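Workshop tips: when part of the sorting goes to a machine

We moved a share of our small-goods sorting at Jundgate over to automatic handling in December. The machines learn from people working with hand-held grippers, so most of us now spend part of a shift doing that. These tips come from Nighat Gondal and me.

Lay out the goods first. Boxes, soft packs and round containers all behave differently in a gripper, so put out a mix. Leave room for the fingers to open on both sides of whatever you pick up.

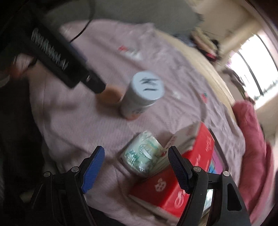
Fingers open on either side of a wrapped package, red and white box next to it.

Cloth wrinkles. Smooth it between rounds, or small packs tip over.

Take slippery packs by the sides. Film wrap slides if you only catch a corner. Close slowly and stop once the pads meet the pack. Squeezing harder creases it.

Work over a tray when two grippers are in use. Agree who goes in first. Keep cables behind your wrist and check them before you reach across. 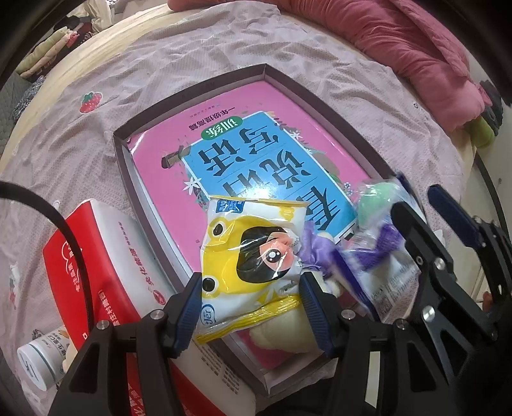
What changes for staff

Less lifting and more watching. The Eveck line takes the plain cartons, and we get the awkward things it drops or skips. Our batches are 74 items, down from 100, and the slower pace took getting used to. My hands are less sore, but my eyes get tired sooner.

Swap jobs every 22 minutes. Write down each pack that gave trouble and what it was wrapped in. Ask for your new duties in writing, including the pay grade. Ours came three weeks late.

Amna Jafri, 8 August 2024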